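The Long Life of a Zipper

Why the cheapest component in a bag usually decides when the bag is thrown away, and what a repair workshop in Fumstead has learned from keeping records

Most soft goods do not wear out evenly. A travel bag with sound fabric and intact seams will be discarded over a fastener that cost the manufacturer less than the hang tag. Dagmar Matoušek has run the repair floor at Clilus for long enough to have stopped finding this strange. Her workshop takes in bags, tents, jackets and instrument cases, and the repair ledger is sorted by failed part. Zippers fill more pages than every other part combined.

The ledger from last winter covers 303 items. Of these, 168 came in with a fastener fault as the main complaint. Torn fabric was a distant second, followed by strap anchors and broken buckles.

A zipper is a simple assembly with narrow tolerances. Two fabric tapes carry rows of teeth or a continuous coil. A slider, shaped inside like a Y, brings the rows together at a fixed angle and presses them into engagement. Run the other way, a wedge inside the slider splits them apart. Stops at either end keep the slider on the track.
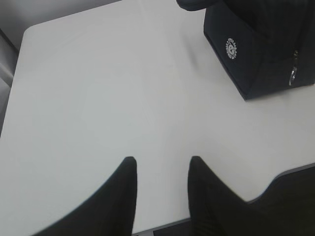 The part that fails first is usually the slider. Its side walls open by a fraction of a millimeter over many cycles, and the rows are no longer pressed together hard enough to lock. The owner sees teeth that part behind the slider and concludes that the teeth are worn. In coil zippers this is rarely correct. Matoušek replaces the slider, leaves the tape alone and closes the ticket.

"People ask for a new zipper," she says. "I ask them to let me try a slider first. A full replacement means opening the seam, the binding and often the lining, and each of those has to go back the way it was."

Coil, molded and metal

Three constructions account for nearly all the work. Coil zippers use a spiral of nylon or polyester filament sewn or woven to the tape. They bend easily around corners and will often recover after being forced apart. Molded zippers have separate plastic teeth. They run smoothly and shed grit, but a missing tooth cannot be put back in any practical way. Metal zippers have teeth clamped to the tape one at a time. They are strong in a straight line and poor around tight curves, and they corrode if stored with salt on them.

Ovidiu Zamfir, who tests fasteners at the Soomro laboratory, considers the choice of type less important than how the zipper is mounted. His standard routine runs a slider back and forth 1,000 times under a set side load, then measures the force needed to pull the closed rows apart. Samples mounted with the tape under tension lose strength sooner than samples mounted flat, whatever the type.
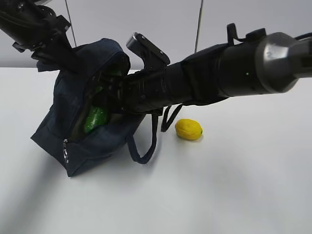 A fabric bag on a white tabletop, with two robot arms reaching into it.

The side load matters because it stands in for overpacking. When a bag is too full, the two tapes are drawn apart and the slider must do the work of closing the gap as well as joining the teeth. Zamfir's advice is to bring the edges together by hand and then move the slider. It takes a few seconds and removes most of the load from the side walls.

Corners are the second weak point. A slider entering a tight curve loads one wall more than the other. Inger Østergaard, a pattern cutter who worked on the Urnen line of duffels, widened the corner radius on the main compartment after the first season of returns. The change used slightly more fabric per bag – enough to be argued over in the costing meeting – and it was kept.

She also moved the stitching line farther from the coil. A narrow margin looks neat in the showroom, but it lets the seam allowance and lining drift into the path of the slider. Snagged lining is the most common reason a slider is forced, and a forced slider is soon a spread one. Her present rule is a second row of topstitching to hold the lining back, with the margin checked again after the first wash test.
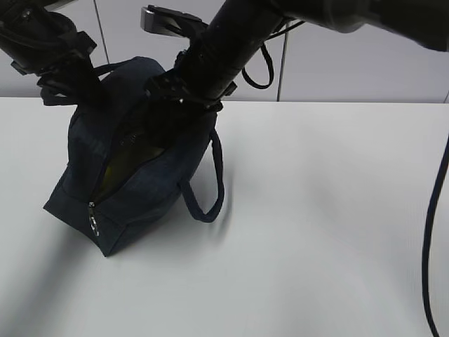 Care and small repairs

Dirt does more damage than use. Grit caught in the slider grinds at the coating and then at the metal beneath. A dry toothbrush along both rows is sufficient for most bags. After a beach or a winter road, rinse with fresh water and leave the zipper closed while it dries, so that the rows keep their spacing.

Lubricant should be used sparingly. Paraffin wax or a purpose-made stick is suitable for metal teeth. Oil is not recommended for any type, as it holds dust and stains the tape. Coil zippers generally need only cleaning.

A spread slider can sometimes be recovered with small pliers. Move it to the open end of the track, squeeze each side of the rear wall lightly, and test. Too much pressure will jam the slider or crack it – cast zinc gives little warning. Catinca Manole, who teaches the evening repair class at Clilus, has students practice on scrap sliders before they touch their own bags.

When the slider must be replaced, the size is usually stamped on the back of the old one. The number refers to the approximate width of the closed teeth in millimeters, and the type must match as well. A coil slider will not run correctly on molded teeth of the same nominal size.

Replacing the whole tape remains the last option. At Clilus it is quoted only when teeth are missing, the tape has torn from its stitching or the coil has been crushed. Alina Crăciun, who does most of this work, labels the removed tape and keeps it with the ticket until the customer has collected the bag.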